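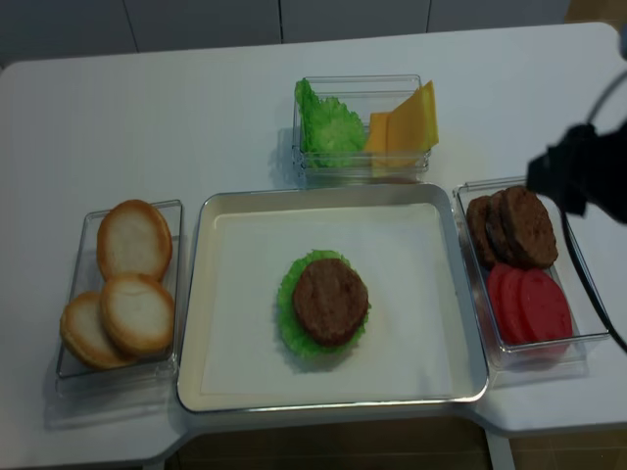
Leaf and patty down, buns on the left, patties and tomato on the right.

I said I'd write up how we lay out the burger table, as three people asked after the December market. It's a thread because I don't have the patience for a blog. We do burgers under the name Naso, two of us most weeks, me and Tamara Didenko.

Starting point: we used to work in a line. Buns at one end of a long table, then patties, then cheese, then salad, and you walked along it with the burger. That's how Tamara was taught at her old place and it's fine if you have four people. With two you spend the whole evening stepping round each other.

So now it's one big tray in the middle with the tubs round three sides of it. The front is left clear for whoever is building. You stand still and reach. I can get to everything on the table without moving my feet, and I have short arms.

Left: buns, halves only, cut side up. We slice them all before opening. I know a sliced bun dries out faster. We only put a few in the tub and keep the rest bagged underneath, so none of them sits there long.

Cut side up is so I can check them. A bun from the bottom of the bag sometimes has a hole through it or a split across the middle. If it's a small crack I use it as a top. If it goes right through, it goes in my lunch.

Back: lettuce and cheese share one small tub, lettuce on the left, cheese on the right. They're the two light things and neither drips on the other. Stand the lettuce up if you can. Laid flat, the bottom leaves get squashed and you end up peeling them apart with your nails.

Cheese leans in a stack with the corners poking up over the edge. You pinch a corner and one slice comes away, most of the time. If the tub is too deep the cheese slides down and you're digging for it. I went through two deep tubs before I gave in and bought shallower ones.

Right: patties at the back, tomato at the front, same tub. This is the bit Tamara and I disagree on. She would like tomato in a tub of its own because of the juice. I'd like one less tub. For now they share, and we change the whole tub over when the tomato end gets watery.

Overlap everything that's round. Patties in a row leaning on each other, tomato fanned out. A neat pile looks tidy but the slices stick, and you take two tomatoes when you wanted one. With a fan there's always an edge to get hold of.

Small tubs, filled often. At the summer fair we put 235 burgers through one table in an afternoon and never had more than a handful of anything out at once. The rest was in the fridge behind us where it belonged.

Build order, as people always argue about it. We lay the leaf out flat on the tray, patty on top of the leaf, and carry on from there. The leaf should be bigger than the patty so that the frill shows all round. If it isn't, use two smaller ones or find another leaf.

Some of you will want sauce first, or tomato under the meat. Please do. I have had this conversation at the hatch more times than I can count and I'm not going to win it on here.

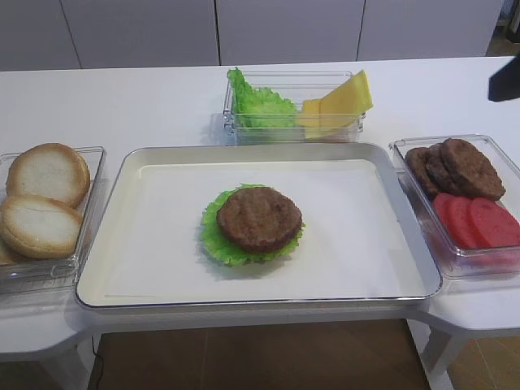
The tray gets more thought from me than it should. Ours is a wide one with a proper rim, so a dropped bit of lettuce stays on the tray and off the floor. For busy days we lay a sheet of white paper over the bottom, and you build straight on to that, leaf then patty, in the middle where there's space on every side. When the sheet gets greasy you lift the whole thing out and put a new one down. It's much quicker than wiping between orders.

Paper comes in boxes of 1,000 sheets from Hrytsenko, the catering place behind the ring road. One box does us most of a season. Don't buy the thin stuff. It tears as soon as tomato touches it and then you're picking paper out of someone's tea.

Cut the sheet slightly smaller than the tray. If it rides up the sides it curls over, and you catch it with your sleeve. Tamara cuts a stack with the big scissors the night before, with the radio on.

Clear tubs, always. We had nice coloured ones from Meritz and I kept running out of things because I couldn't see the level from where I was standing. They're in the shed now with the Christmas lights in them.

A white table helps too. Crumbs show up, and so does anything you've spilled. We hire the kitchen at Civico on prep days and their tables are dark, and I don't trust them at all even after I've wiped them twice.

What it cost: 850 for the lot when we set up, including the table, the trays, the tubs with spares, and a cool box that I have since reversed over. You could do it for less. The tubs are the cheap part, so get more than you think you need.

We sold 1,801 burgers last year - I do keep a tally, it's on the inside of the cupboard door. The ones that came back were nearly all a missing slice of cheese. That was the reason for putting cheese at the back in the middle, straight in front of you. It's hard to forget something you're looking at.

Left-handed people: swap the sides. Tamara is left-handed and when she builds we turn the table round, by which I mean she stands on the other side of it. The lettuce and cheese tub then has to move across to the far side. It takes ten seconds and we forget every time.

Closing down goes in the same order each night. Tomato out first, then patties, then cheese and lettuce, buns last. Tubs go in the sink, table gets wiped, tray dried and stood on its end. If you lay the tray flat while it's damp it marks.

Things I still haven't sorted: where to put the gherkins. They don't fit on this layout without going in with the tomato, and people who hate gherkins can tell. At the moment they live in a jar on the shelf and you have to turn round for them.

Also onions. We slice them too early and by the evening the whole table smells of nothing else. If anybody has a lid they like for a shallow tub, I'm interested.

I'll measure the tubs tomorrow morning for the people who wanted sizes, and add them on here. Table is at home at the moment, we're not trading again until the weather picks up.

Comments

Birgit Brandes
We do much the same at the rugby club but with the tomato on the left next to the buns. Might try yours. The buns do get soggy if someone's careless with the tongs.

pattyandpeel
Team Tamara on the separate tomato tub, sorry.

Birgit Brandes
Gherkins - could you hang a small pot off the tray rim? We do that with the mustard.

ockham_lane
How do you keep lettuce upright once the tub's half empty? Mine all falls over.

hollis.k
Put a folded bit of kitchen roll in with it, takes up the room and soaks up the wet.

marrowfat
Does the paper slide about on the tray? I tried baking parchment and it was like an ice rink.

pattyandpeel
Two drops of water under each corner, marrowfat. Sticks down fine.

ockham_lane
Waiting on the tub sizes please, I'm ordering this week.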